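Tidy rigs, better runs

I've been nagging people at Padilla about resets again, so I thought I'd put it in the newsletter and nag everyone at once! Jomar Sison and I spent Tuesday going back through our hand-held gripper recordings, and the good ones nearly all came from people who stuck to the same dull routine (sorry, but it really is dull).

So, house rules from January. Open the fingers fully before you start recording. Wipe the pads every 30 runs, and check the screws while you're there. Put the object back on its start spot by hand, never with the gripper. If you fumble a grasp, keep the recording and mark it as a miss – please don't quietly delete it, we need those too. And stop for a proper break after 16 runs, even if you feel fine. I never do feel fine by then, my wrist goes first.

Small hanging things like keys get one extra rule: let them stop swinging before you reach in.

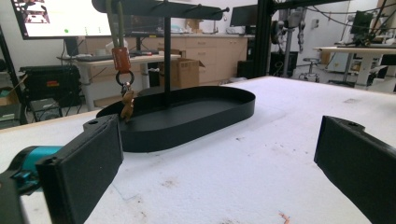 Do I need to log a run if I stopped it early?
Log it with the time and a short note on why you stopped, then start the next one as normal.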